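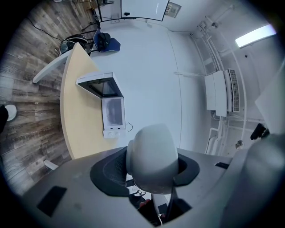 Hand-held gripper near the long desk, white appliance with its lid open.

Robotics Project Lab, Handout 4
Collecting demonstrations with the hand-held gripper
Instructor: Yesenia Betancur. Lab assistant: Nilton Arboleda.

Each team records 330 demonstrations for the Cenley task set by 19 Nov 2018. The tasks are opening a lid, closing a lid, and moving a small object from one spot to another. Split them evenly. Teams that chose the Ridgeway set should use Handout 5.

Before you record
Check out a gripper from Nilton and write its number on the team sheet. Wipe the lens with the dry cloth in the case. Open and close the fingers a few times and look at the live view. The fingertips should not disappear when they are closed.

Recording
Start with the gripper still for two seconds. Move at a steady pace and keep your free hand away from the object. One demonstration should take 8 seconds or less. If you drop something, finish the motion, stop, and mark the take as failed. Do not delete failed takes.

The lens is very wide, so desks and walls look bent near the edges. Leave the footage as it is. The Asora script corrects it when you upload.

Files
Name folders by team and task. Upload to the Kokameo drive at the end of every session. Last year's class turned in some 2,000 takes, and 141 had no label. Unlabeled takes get no credit.

Bring your team sheet to the next lab. We will go over how to split training and test data.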